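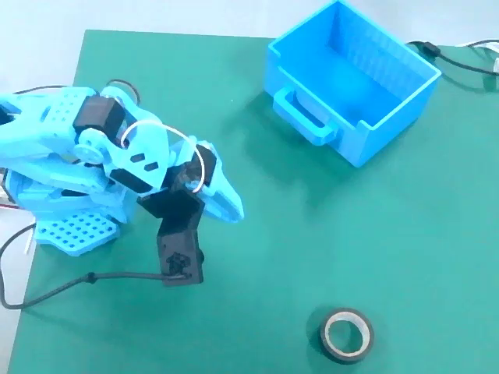 Light blue arm on a green mat.

Home | About Us | Services | Clinics | Contact

About the Cletent Legal Information Center

The Cletent Legal Information Center provides free legal information and referral to residents of Nolulau and the neighboring district of Tarar. The Center is an independent nonprofit organization. It receives no fees from the people it assists and accepts no commission from attorneys to whom it refers them.

The Center was established to serve residents who have a legal question but do not know whether they need an attorney. Most inquiries concern rental agreements, unpaid wages, family matters, small debts and the correction of civil records. Staff explain the applicable procedure in everyday language, help visitors put their papers in order, and identify the office or court where a matter should be filed. 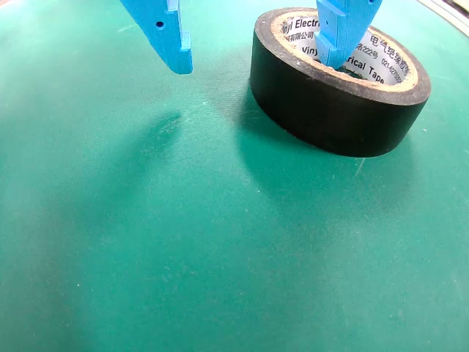 Reading time: 2 minutes

Our Services

Walk-in consultations are held at the main office in Nolulau. Each consultation lasts up to 26 minutes and is conducted in private by a legal adviser. Visitors are asked to bring any letters, contracts or notices they have received, together with one form of identification. Persons under the age of majority may attend with a parent or guardian.

The Center also operates the Grasar Program, under which advisers travel to public libraries and community halls in Tarar. Residents may attend a Grasar session without an appointment. The annual schedule is posted at each host location, and sessions are suspended in August while advisers complete their continuing education requirements.

Employers, schools and tenant associations may request a group presentation. Requests should be made in writing and should state the subject, the expected number of participants and the preferred language. Groups of up to 80 can be accommodated.

The Center does not represent clients in court, prepare wills or give advice on criminal charges. Persons who require representation are given a list of licensed attorneys and, where they may qualify, an application for public legal aid.

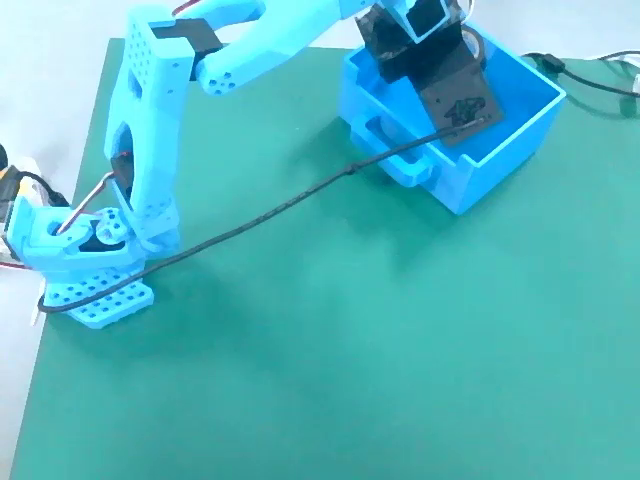 Page last changed: July 16, 2019

Leadership and Staff

Shamim Kazmi serves as Executive Director and is responsible for the administration of the Center and its relations with the courts and local government. Sadia Malik is Director of Legal Services. She supervises the Center's six legal advisers and reviews all printed guides before publication.

Confidentiality

Information given to an adviser is kept confidential and is not released to any other party without the written consent of the person concerned, except where disclosure is required by law. Consultation records are stored securely for two years and then destroyed. A visitor may ask to see his or her own record at any time during that period.

Comments and complaints may be submitted at the reception desk or by mail to the office of the Executive Director. Written complaints receive a written reply.

Shares: 6 | Comments: 2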